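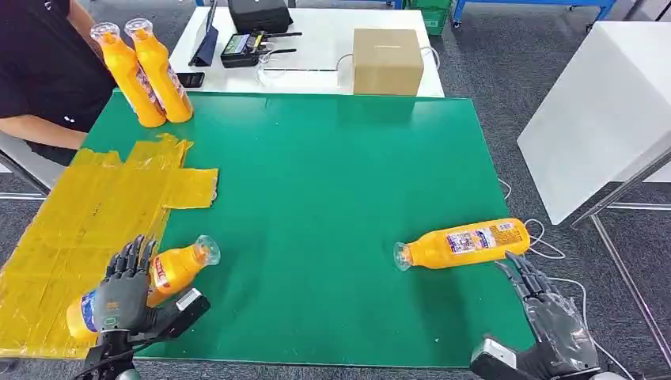 Figure 6-1. Orange plastic bottles on a green work mat.

6. Loading Label Stock and Setting Up the Printer

This section covers the Plerna bench label printer when used with wraparound labels for small bottles. For shipping labels and flat cartons, go to Section 7. The printer must already be unpacked, leveled and connected to power as described in Section 5.

6.1 Before you start

You need the following:

- one roll of wraparound stock, inside or outside wound
- the ribbon supplied with the printer, or Berer ribbon of the same width
- a lint-free cloth and a cleaning pen
- a computer with Trandlow label software installed
- several clean, empty bottles of the size you intend to label

A full roll holds 800 labels. Partly used rolls can be loaded, but the label counter must be corrected by hand (see 6.5).

CAUTION: The printhead stays hot after a long run. Let it cool before opening the cover to change the ribbon.

6.2 Loading the label roll

1. Switch the printer off at the rear switch.
2. Press both side latches and lift the cover until it locks in the upright position.
3. Slide the roll guides apart and place the roll on the spindle. Labels must face up as they leave the roll. For inside wound stock, thread the liner under the lower bar first.
4. Move the guides in until they touch the edges of the roll. Do not clamp the roll. It should turn freely with one finger.
5. Pull the liner forward through the gap sensor and over the platen roller. Leave one full label past the tear bar.
6. Line up the gap sensor with the center of the liner. The sensor slides on a rail and clicks at each stop.

NOTE: If the stock has rounded corners, set the sensor one stop in from the edge. Rounded corners close to the sensor can be read as gaps, and the printer will feed short.

6.3 Loading the ribbon

1. Put the full ribbon core on the rear hub and the empty core on the front hub. The notches on each core must seat on the hub pins.
2. Pass the ribbon under the printhead and tape it square to the empty core.
3. Turn the front hub away from you until the clear leader is completely wound on and no wrinkles remain.
4. Close the cover. Press down on both sides until both latches engage.

If only one latch engages, the printer will start normally but print light on the open side.

6.4 Connecting to Trandlow

1. Connect the network cable and switch the printer on. Wait for the status light to turn steady green.
2. Hold the Feed button until a configuration label prints. The network address is on the second line.
3. In Trandlow, open Devices, choose Add Printer, and enter the address from the label.
4. Enter 2445 in the Port field. Leave the Protocol field set to Automatic.
5. Select Test Connection. The software reports the printer model and the installed firmware.
6. Save the device under a name that identifies the bench where it is installed.

NOTE: Firmware released before December does not report the ribbon level. The Ribbon field stays blank in this case and no alarm is given when the ribbon runs out. Update the firmware before continuing.

6.5 Calibration

Calibrate each time you change the label size, the supplier or the winding direction. You do not need to calibrate when replacing a roll with another of the same type.

1. Open Devices, select the printer, and choose Calibrate Media.
2. The printer feeds several blank labels, backs up and stops. The leading edge of the next label should be flush with the tear bar.
3. If it is not flush, change the Tear Offset one unit at a time and repeat.
4. Set the label counter. For a full roll, select Reset. For a partly used roll, enter an estimate. 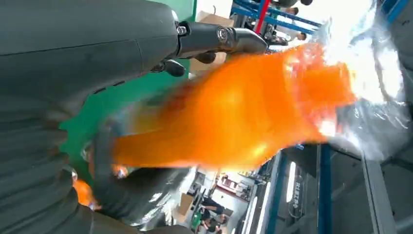 The overlap must be checked on a filled bottle as well as an empty one. Thin-walled containers bulge slightly when filled, and a label cut for the empty diameter may come up short at the seam.

6.6 Test run

1. Print six labels using the template named Wrap Basic.
2. Apply them by hand to clean bottles. Start with the leading edge parallel to the long axis of the bottle and smooth the label toward the seam.
3. Check that the two ends overlap without skew. A skew you can see at the seam means the roll guides are loose or the label was started at an angle.
4. Rub the print firmly with a dry cloth. It should not smear.
5. If the print smears, raise Darkness by one step and lower Speed by one step. Change both settings before printing again.
6. When the result is acceptable, print a batch of 100 and inspect the first and last labels side by side.

CAUTION: Do not run the printer with Darkness at the highest setting for more than a short test. Continuous use at this setting shortens printhead life and is not covered by the warranty.

6.7 Common faults

Status light flashes amber after loading: The liner is not under the gap sensor. Repeat 6.2 from step 5.

Every second label is blank: Two label lengths are being read as one. Recalibrate, then check the label height in the template.

White line running along the whole label: Clean the printhead with the cleaning pen. If the line stays in the same position, replace the printhead (Section 9).

Labels lift at the seam after application: Wipe the container and let it dry before labeling. Cold containers should reach room temperature first. If lifting continues, change to Collado high-tack stock and recalibrate.

Connection test fails: Check the port number, then print a new configuration label. The address may have changed after a restart.

6.8 Recording the settings

Write the final Darkness, Speed and Tear Offset values on the card inside the cover. Sites under a service contract should also send them to Carmela Salcedo in Technical Support, together with the serial number from the rear plate.

Continue with Section 7 if the printer will also be used for cartons.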